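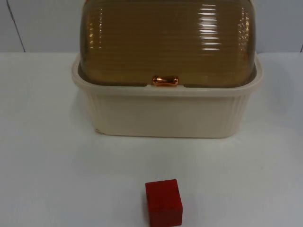
March 2026, bread box cell

Okay, writing down the house rules for demo episodes while they're fresh, mostly for Lihua and Simão (and for me in two weeks, when I've forgotten all of it).

Reset first, record second. Box at the back of the table, cube in front, hands out of view, then start. In February we logged 620 episodes and I had to throw out 20 for a sleeve or a hand in the first second. So annoying!

Both views get checked before every batch – fixed and wrist. Dineo wants the same exposure lock on each and I agree with her.
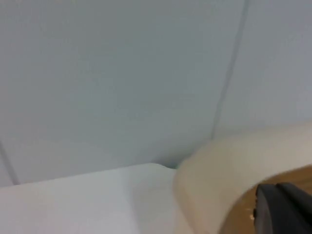
Wrist view, finger at lower right, wall seam in the background.

Closeups like that one are why the label rule exists: name objects from the fixed view, never from the wrist alone. A cream curve with brown inside it could get tagged as a roll of tape, and then we're cleaning up labels in Lindosix for a whole afternoon.

Speed cap stays at 400 mm/s for replay, lower for anything near a rim. Anyone can hit the stop, no need to ask. If you do, write the episode number and one line on why. Don't delete the run – mark it bad and leave it.

Still open: do we wipe the table between batches or only at the start? Salvador says start only. I'd do both. Ask Fernanda, she's got the old Ultau checklist somewhere.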